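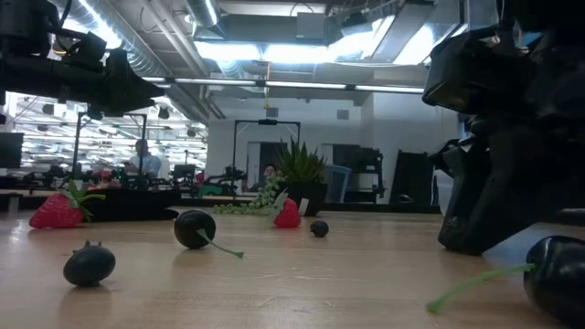
The table with the artificial fruit, right gripper near the black cherry.

Right gripper closes beside the small fruit after I changed the fingers

Posted by Tuva Sandberg in Setup and Maintenance

Hello all. I look after a two-arm table cell in Gulport. We use it for sorting artificial fruit — strawberries, cherries, blueberries and a bunch of grapes — and the big pieces go well. My problem is with the small ones.

In March I changed the finger pads on the right gripper because the old ones had become smooth. I put on the Adjei pads, the angled kind, and tightened everything as the sheet says. Since that day the right arm comes down a little to the side of the cherry and closes on the stem, or on nothing. The left arm has no such trouble with the same fruit.

What I did already: I ran the homing two times, I cleaned the table, and I loaded the saved settings again. The counter on the right gripper shows 2,879 cycles, and I do not know if this is a lot for this model. The controller gives no error. Must I repeat the whole calibration of the arm, or is it enough to do something with the gripper only? The whole calibration takes me most of a morning, so I would like to avoid it if I can.

Tormod Hedlund

Hello Tuva. I do not think you need the whole calibration. Your arm still knows where it is, but it does not know that the fingers have a new shape. The angled pads put the closing point in another place than the flat ones, and when you load the saved settings again you also bring back the old tool point.

I would do it in this order:

Take the fruit off the table and run the arm at 20 percent speed.
Open the gripper and look at the mounting blocks. If one of them sits a little turned, loosen both screws, push the block flat against its seat and tighten again, a little on each side in turn.
Close the fingers slowly on a straight pin. They should touch it at the same moment. If one finger comes first, correct this before you go on.
Teach the tool point again with the pin. Use 5 poses, and make them really different, with the wrist turned well to both sides.
Save under a new name. Keep the old file for the day you go back to flat pads.

After this, try one cherry in the middle of the table and then one near the right edge. If the middle is good and the edge is wrong, then I was mistaken and the arm base needs a look.

Please also check the cable at the wrist. When I changed pads on ours I clamped the cable too short, and it pulled the gripper a small amount each time the wrist turned. It took me 2 days to find this.

Proltness

Same thing with us, we went back to the flat pads and it was fine. Cherries are difficult anyway because of the stem, maybe turn them all the same way. Is your controller the Utetti one? On that one you have to restart after you save a tool or it keeps the old one.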